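The demo that comes with the arms

Edness will sell you a pair of robot arms, and before it does so it will let you try a pair that don't exist. The trial is a rendered house you open on your own computer. You get a living room, two arms, and a box of household things to pick up and put down. I have been in there most evenings in August and I have opinions.

The first is that the house is nicer than mine. It has a garden. I caught myself admiring the sofa while an arm I was supposed to be steering went its own way over the coffee table. Diane Boychuk, who teaches the evening class where I first heard of all this, thinks that is the point. Kitchen showrooms put lemons in a bowl, she says, and you go home with a kitchen.

The second is that a trial of this kind ought to be harder than the real thing, and I am not convinced it is. My own table has post on it. It has a mug, and the lid of something. The Lévesque trial, which I used before this one, at least had the decency to dump a whole drawer of cutlery on the floor and wish you luck. Edness gives you good light and plenty of room, and I still managed two evenings of near misses before I got the hang of the depth. From above you feel like a surgeon. Switch to the close view and you are nose to nose with a big red thing, wondering which way is down.

Still, I'd rather fumble here than with the actual arms. Murray Hiebert bought his from Balum without a trial of any sort and spent the first week apologising to a lamp. Here you can press reset, and I pressed it a great deal — so often that my wife asked what I was typing.

What I can't forgive is the price list. The trial is free for 5 days, and after that the house costs 1000 a year, garden included, whether or not you buy the arms. I asked why. Raili Partanen, on the sales desk, was very pleasant and told me that many customers keep the house and never get round to the hardware. I believe her. I very nearly became one of them, and I'd have paid to sit at that table doing badly with my evenings.
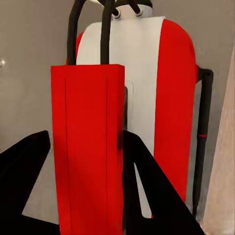
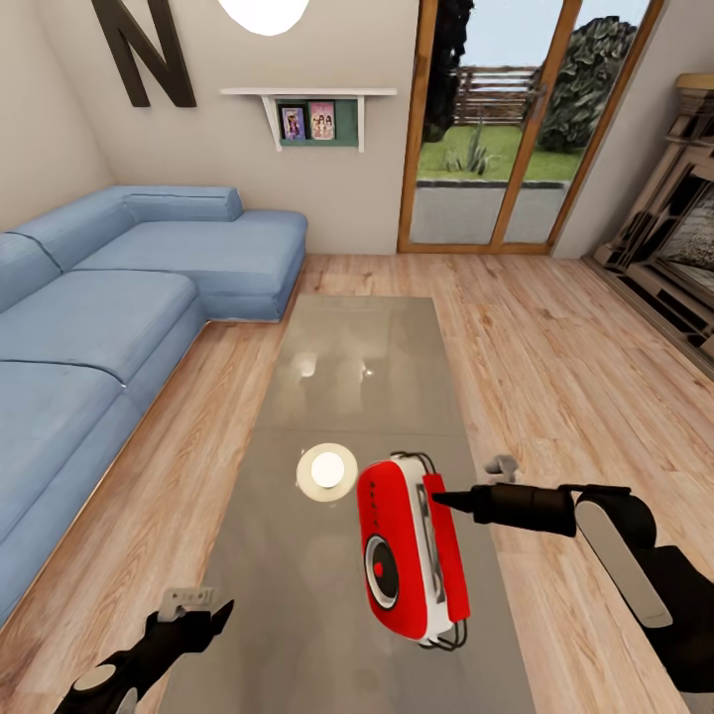

Two views from the Edness trial house: close up between the fingers, then the living room with both arms at the coffee table.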